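[gripper-users] Re: Fingertips and cameras for open baskets, what are people running?

Last updated: 2 January 2021

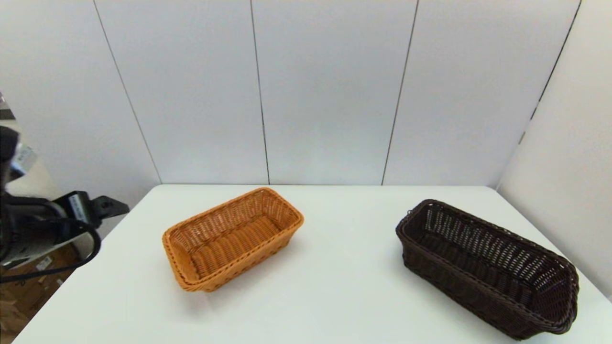

Head camera view, both baskets out, arm parked on the left.

Thilini Gazi wrote:

> We are choosing between the Bindus parallel gripper and the Hivine
> three-finger for a basket handling cell. Rigid totes are fine with either.
> Woven baskets are a different matter. Rims vary, walls give, and our depth
> camera does odd things on anything with holes in it. Has anyone run the
> two side by side on the same arm? Also interested in whether a head camera
> is enough or whether you ended up adding one at the wrist.
>
> Thilini

Thilini,

We ran that comparison in August, same arm, same controller, tool changer between the two grippers. 3000 grasp attempts were planned and we finished 3824, as the first batch was logged with the wrong tool center point for the Hivine and I reran it. The bad batch is excluded from everything below.

The two baskets in the attached picture are the ones I would suggest to anyone starting. The tan one is short and wide with a tight weave and a thick braided rim. The dark brown one is longer and narrower, with open lattice sides and a rolled rim. They fail in different ways, and a setup tuned on one tells you very little about the other.

Bindus parallel. Good on the tan basket. One finger inside, one outside, close on the rim, lift. The rim is thick enough that the flat pads seat even with a few millimeters of height error. On the brown basket the same approach worked on the long sides and was poor at the ends, where the curve leaves the pads touching at two points only. Softer pads helped. We went from the stock rubber to a molded silicone pad 6 mm thick and stopped seeing most of the rotation during lift. The thicker pad costs you opening width, so check that before ordering.

Hivine three-finger. Better tolerance to yaw error on both baskets. Worse on clearance: the third finger needs room inside the basket, and with the long narrow one it touched the opposite wall on a fair share of the approaches. It also caught in the lattice. A fingertip goes into a gap in the weave, the force reading looks like a normal contact, and the basket comes up hanging from one strand. I have not found a threshold that separates this case cleanly. Rajitha Dissanayake tried wrapping the tips in heat shrink to make them blunter. It reduced the snags and also reduced the grip.

Grip force. We settled on 50 percent of the Bindus range for both baskets. Higher values deformed the side walls and the pose estimate taken before the lift was no longer worth much after it.

Head camera. Enough for the tan basket, in our cell at least. The tight weave gives a continuous surface and the shaded interior gives good contrast against the table. For the brown basket, depth through the side walls is a mix of strand and table, and the filter we had on by default averaged the two. The result was a wall floating a centimeter or two outside where it should be. Two changes fixed most of it:

- Turn off spatial smoothing before segmentation. Apply it later, on the rim points only, if you need it.
- Fit the rim first and ignore the walls. The rim is solid on both baskets and gives you long axis and height directly.

White table against white wall panels was a second source of trouble. Color segmentation has an easy time with it, but plane fitting does not always know where the table stops. With even, bright light there is little shading at the joint. We now give the planner the table height as a constant and skip the plane fit. If your table moves, that is not an option.

Wrist camera. We added one, a small Kamel unit, and kept it. It adds nothing for finding a basket. It is useful in the last stretch of the approach, when the hand covers the rim from the head camera's side and you are otherwise running on the old estimate. Budget time for the cable. Ours snagged on the arm bracket at one end of the wrist range until Esmaeil Ranjbar rerouted it with a larger loop, and the hand-eye calibration had to be repeated after that.

Controller. Both grippers were driven from the Brirkside controller over the same bus. The Bindus reports position and a usable current estimate. The Hivine reports per-finger position, but the update is slow enough that a slip shows up after the basket has already shifted. If you plan closed-loop lifting, test this before anything else.

For woven baskets only, with the head camera as the main sensor, I would take the Bindus with softer pads. If you also have to pick round items out of the baskets I would look at the Hivine again – Nusrat Begum has numbers for that and may be willing to post them. I have not tested either with a loaded basket above 2 kg.

Logs and the rim fitting script are available off list. The script expects a point cloud in the arm base frame and has the table height hard-coded near the top, so change that first.

One question back: which tool changer are you using? Ours has a small amount of play about the flange axis – it matters more with the Hivine because of the longer fingers, and I would like to know if a stiffer one removes it.

Zbigniew Nowakowski

Recent in this list
Tool center point drift after repeated tool changes
Silicone pads: hardness and wear
Brirkside controller, bus timeout on startup
Hand-eye calibration with a short cable
Depth filters for mesh and lattice parts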